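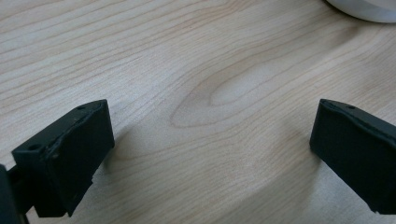 Chunhua Bai told me on the first morning in Stirkbridge that you don't look at a table, you eat off it, and that if I wanted people to talk about wood grain I had better give them something to do with their hands first. I wrote it down and then spent two weeks ignoring it, which I now regret.

Figure 4. Oval grain figure in a pale tabletop, with the surrounding lines bowing out around it.

4.2 What people call the oval

I came into this part of the study expecting a vocabulary problem. Woodworkers have a word for the kind of nested, pointed shape in Figure 4 (cathedral grain, or just "cathedrals" in the Zorkdale shops), and I figured people who don't work with wood would have no word at all and would wave at it. Wrong! They had loads of words. We did 73 interviews at kitchen and dining tables, and in most of them the person had a name for at least one spot on the surface before I'd gotten to the question about names. Leaf, flame, teardrop, eye, the boat, the almond, a fish with no tail. One woman called hers "the lake" and told me which chair was on the north shore.

The nested lines seem to do a lot of the work. In the tabletop in Figure 4 there is a smaller, slightly darker loop inside the bigger outline, and the wood inside the oval is a touch lighter than the rest. It's a tiny difference, but when I asked people to sketch their own tables from memory in the next room, the inner loop was the thing they kept putting in. Long wavy lines got drawn as two or three quick strokes, or skipped. The loop inside the loop got drawn carefully, sometimes twice, with a bit of erasing in between.

I should say that I'm leaving out painted tables and anything with a cloth that never comes off. Glass is out too. That left us with a lot of pale wood, partly because of where we recruited (the Jiang showroom let us put a card by the register) and partly, I suspect, because people who own pale tables like talking about them. I don't have a way of separating those two and I'm not going to pretend I do.

4.3 Which way it points

The direction thing surprised me more. An oval like the one in Figure 4 isn't symmetrical. One end tapers to a point, the other is rounder, and the whole figure lies at a slant along with the lines on either side of it. So it reads as going somewhere. Plenty of our people had an opinion on where. Qianru Cai, who ran the second half of the interviews while I was stuck in Stirkbridge, started asking which end was the front, and we got far better material out of that one question than out of my whole page on "aesthetic preference" (sorry to the reviewers of the pilot, you did say).

There was no agreement at all on the answer. Some people said the pointed end was obviously the front, like an arrow. Others said the round end was, like the head of a fish or the fat end of a drop. What they did share was the feeling that a plate set across the figure was in the wrong place. Several people moved a cup off it while they were talking to us, put it down a few inches over, and carried on with the sentence.

I'd love to make something of that, and Plumetti would probably let me, having argued for years that surface pattern works as a kind of soft furniture plan. I'm more careful. Moving a cup during an interview about the spot under the cup is not the same as moving it on a Tuesday with the radio going. We did go back to a few homes in May, without the recorder and with a different set of questions, and there the cups mostly stayed wherever they'd landed. So I'd put it this way: people can be made to notice the oval very easily, and once they've noticed it they treat it a bit like a place. Whether they do it when we're gone is a question for someone with more patience and a better budget.

4.4 Finish and the hand

Back to Chunhua's advice. Once we finally gave people a soft cloth and asked them to wipe the table down as they talked, the descriptions changed a lot. They stopped saying leaf and flame and started saying things like "it goes this way" or "it wants to go around." On the smooth matte tables nobody could feel the lines under the cloth (I tried it myself, eyes shut, and got nothing), and yet the hand followed them. Where the lines run straight, the strokes ran straight. Near an oval they curved a little and widened, roughly the way the grain does as it passes a figure and then straightens out again.

I first took this for people being polite and acting out what they thought I wanted. Qianru doesn't agree, and her notes are better than mine. Her point is that the people who had just told us they never looked at the grain curved their strokes as well. We've left both readings in and marked the passages in the transcripts so you can see which one you buy.

Two things went badly here and ought to be on the record. The cloths we bought first shed lint on everything, and a good ten minutes of several recordings is somebody picking it off. Also, I didn't write down handedness until far too late, so I can't say if the slant of the lines, left to right and up or the other way, made any difference to how the wiping went. It might have. Section 5 gets into what we would change.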